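Working Rules for Hand-Held Gripper Recording in Shared Buildings

Student Project Report
Submitted Jan 10, 2018

Summary

This report presents a set of working rules for students who record manipulation tasks with a hand-held gripper in parts of a building that remain open to other people. The rules were written over one semester, tried out by two student teams, and revised once. They cover the choice of a work site, the checks made before a session, conduct during recording, the handling of recorded material, and the reporting of faults. The report also states which parts of existing practice were kept, which were dropped, and which questions remain open.

The work was carried out under the Hetcombe project, which asks students to prepare written practice for equipment that the department already owns. The gripper used throughout is the Gorno hand tool with its wrist-mounted camera. The file format and naming rules were taken from the Mivorton archive, where all recordings are stored.

1. Background

Before the Hetcombe project began, the department had no written rules for hand-held recording. Teams learned from one another. A student joining a team was shown how to hold the tool, how to start the camera, and where to put the files. The result was uneven. Some recordings had no start marker. Others were made with a loose mounting screw and could not be used for training because the view shifted between the fingers and the camera partway through the session.

Published safety standards for industrial robots were of limited help to us. They assume a powered arm, a fixed cell, and a trained operator. In our case the arm is the student's own, the tool is moved by hand, and the site may be a lounge, a landing, or a reading area. The hazards are smaller, but they are of a different kind. A student looking closely at a tabletop pays less attention to the floor, to railings, and to people walking past. We therefore used the industrial standards for their general method, in which hazards are listed, each is given a control, and the control is checked, and wrote the content ourselves.

2. Scope

The rules apply to recording sessions in which one student holds the tool and a second student acts as observer. They apply indoors, in rooms and open areas that have not been closed for the session. They do not apply to work in the machine shop or the kitchen teaching room, both of which have their own rules. They do not apply to the powered arm in the robotics laboratory.

Tasks are limited to the handling of light objects such as paper goods, small boxes, cups, and cloth. Glass, blades, open liquids, and anything connected to a power outlet are excluded.

3. Choice of Site

The first draft of the rules asked only that the site be "suitable." Both teams found this word of no use. The revised text asks the team to walk the site before unpacking and to answer five points in writing:

Is there a stable surface of a height that can be worked at without bending?
Is there a drop, stair, or railing within reach of the work position?
Are there posted warnings, and does the planned work respect them?
Is the exit route clear, and will it stay clear with both students in place?
Does strong daylight fall on the surface, and will it change during the session?

The second and third points deserve some comment. Many of the better-lit areas in the building are on upper landings beside windows. They are good places to record, and students choose them for that reason. They are also places with balcony railings. The revised rule does not forbid them. It requires that the person holding the tool stand so that a step backward does not lead to the railing, and that no student, bag, or cable rest against it. 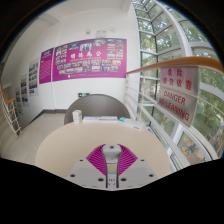
Posted warnings take priority over anything in our own text. Where a sign says that a rail must not be leaned on, the rule is absolute and holds for the observer as well as the operator. The teams also agreed that signs may not be moved, turned, or covered to improve a recording. The same applies to notices, exit signs, and display boards belonging to the building.

Furniture may be used where it stands. It may be moved only with permission from the office responsible for the area, and it must be returned to the same position. Printed matter left out for visitors may be handled as part of a task only when permission has been given, and the original order must be restored afterward.

4. Checks Before a Session

The pre-session check was the part of the draft that changed most. The first version contained 12 items and took longer than several of the tasks it was meant to protect. Team members began to tick items without looking. In the revised version the items were grouped by who performs them.

The operator checks the tool. All mounting screws are present and tight. The side plates do not move when pressed. The fingers open and close without catching. The camera is fixed, the lens is clean, and the fingertips can be seen in the preview. If any screw is missing, the session does not take place.

The observer checks the site. The five points in Section 3 are confirmed, the floor around the work position is clear, and bags are placed under or beside the table and away from the walkway. The observer also confirms that the notice card is standing where passersby can read it before they enter the camera's view.

Both students sign the sheet. A sheet signed by one person is treated as not signed.

5. Conduct During Recording

The operator does not walk while recording unless walking is part of the task. If the operator must change position, the observer says the word "clear" before the first step. Either student may say "stop," and the tool is then lowered to the table and released. No reason has to be given at the time. The reason is written down afterward.

The observer does not use a phone, read, or assist with the task. This rule met some resistance, as the observer often has little to do. It was kept because the two near misses noted during the trial both took place while the observer was busy with something else. In the first, a visitor walked between the operator and the table. In the second, the operator stepped back onto the strap of a bag. No one was hurt in either case and no equipment was damaged.

Sessions are divided into short blocks with a rest between them. Holding the tool at table height tires the wrist and forearm, and tired operators begin to brace an elbow or hip on whatever is close. The length of a block is left to the operator, who may shorten it at any time but may not skip the rest.

6. People and Recorded Material

The camera has a wide field of view. It sees much more than the object being handled, including walls, doors, windows, and anyone standing nearby. Students often underestimate this when they first use the tool, as their own attention is on the fingers.

The rules therefore treat the whole area in front of the operator as recorded. The notice card states that recording is in progress, what it is for, and whom to contact. If a person enters the view, the observer says "stop," and the block is marked for review. A block in which a face can be recognized is deleted unless that person agrees in writing to its use. A refusal is not questioned.

Posters and boards raise a related issue. Many carry photographs of people. The draft rules were silent on this. The revised rules ask the team to note the presence of such displays on the sheet so that the reviewer can decide whether the material may be shared outside the department. Recordings that show them are kept in the restricted part of the Mivorton archive until that decision is made.

Files are named at the site, before the equipment is packed. Each name gives the site code, the task code, and the block number. Names of students do not appear in file names.

7. Trial and Results

The trial began in November and used open areas in the Campos building. The teams recorded 215 blocks. All were stored with a complete sheet, which had not been the case for any earlier set. The review of the blocks was carried out by students who had not taken part in the recording.

We do not claim that the rules made the work safer. The trial was too short to show this, and there are no earlier records with which to compare it. What can be said is that the sheets made it possible to trace every fault we found back to a session and a tool condition. The most common fault was a preview in which one fingertip was hidden, followed by changes in daylight within a block.

The teams reported that the spoken words "clear" and "stop" felt awkward at first and became routine after a few sessions. They asked that the sheet be printed on one side only, as the back was often forgotten. This change has been made.

8. Open Questions

Three matters were not settled. The first is whether a single student may record alone at a site with no drop, stair, or railing. The authors were divided, and the present rule continues to require an observer.

The second is the treatment of areas used by visitors who may not read the language of the notice card. A card with a symbol and two languages has been drafted but not tested.

The third is the interval at which mounting screws should be replaced. The Gorno tool is assembled and taken apart often, and the screw holes in the plates are likely to wear. We recommend that the next project group keep a log of each tool for a full semester and propose an interval from it.

9. Recommendations

The department is asked to adopt the revised rules for all hand-held recording outside the laboratory, to keep the signed sheets together with the recordings, and to assign a member of staff to receive fault reports. New students should carry out one full session as observer before they hold the tool. The rules should be reviewed at the end of each academic year by a group that includes at least one student who has used them.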